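Getting Stuff From A to B: What I Learned About Small Town Parcel Delivery

By Karine Gagnon

So my project started because my grandmother's birthday package took 15 days to go a distance I could bike in an afternoon. I was pretty mad! When Ms. Kramer said we could pick any topic as long as it had to do with our own town, I already knew mine. I wanted to find out how parcels get around Clirside, why some of them take so long, and what people here think about it.

I had three ways of finding things out. I read old town newsletters at the library, I interviewed two people, and I handed out a one-page survey (my cousin Zachary Hawthorne helped me carry the clipboards, thanks Zach). I got 34 surveys back, which I was happy with because it was raining the whole first day. I sorted the answers by hand at a table, in piles, and then typed everything up later. The piles were a bad idea with the window open.

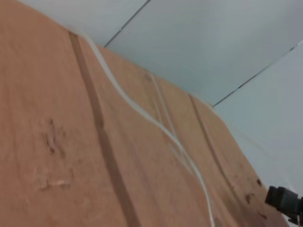

What the old newsletters said

Until pretty recently, everything for Clirside came in on the morning bus from Marchand. The driver just dropped the parcels at the hardware store and you went and got yours. One December newsletter has a whole page of people complaining that their Christmas stuff was stuck behind paint cans. I laughed out loud in the library and got a look.

After that a company called Randura took over and started bringing things to the door. Everybody loved it at first, at least going by the letters page. Then Randura moved its sorting to Curkuta, and now a parcel from one side of our town to the other goes all the way there and back again. That explains my grandmother's package!

My interviews

Kirsten Tremblay drove the Clirside route for 7 years. She told me the driving was the easy part and the hard part was packing the van in the right order. If your first stop is at the back, your whole morning is ruined. She also had a lot to say about how people wrap things. Her number one tip was to fill the empty space, because a half-empty carton gets crushed when something heavier lands on it (and something heavier always does). Tape on the seams helps, straps help if it's heavy, and wrapping paper on the outside is just asking for trouble.
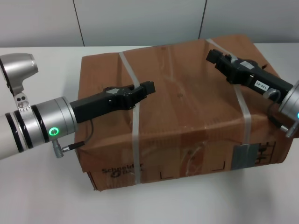
She still remembers a lady who mailed a pie. It didn't make it.

My other interview was with Hae-won Yoo, who sells seeds by mail from her garage. She sent out 974 orders last year, mostly in padded envelopes, and she keeps a notebook of every one that went missing. She thinks a pickup shelf in town would fix most of the trouble. I asked if she'd go back to the hardware store system and she said yes, paint cans and all.

My survey

Most people who answered said they'd walk to a pickup spot if it meant getting things sooner. The older people liked the idea more than I expected, and a couple of them wrote that they missed running into their neighbors at the store. People out on the farm roads were mostly against it, and I get that, it's a long drive for a pair of socks.

If I did this again I'd ask people how far they live from downtown, because I forgot to put that on the sheet and had to guess from what they wrote. I'd also like to talk to someone at the sorting place in Curkuta. I wrote to them twice and I'm still waiting for a letter back.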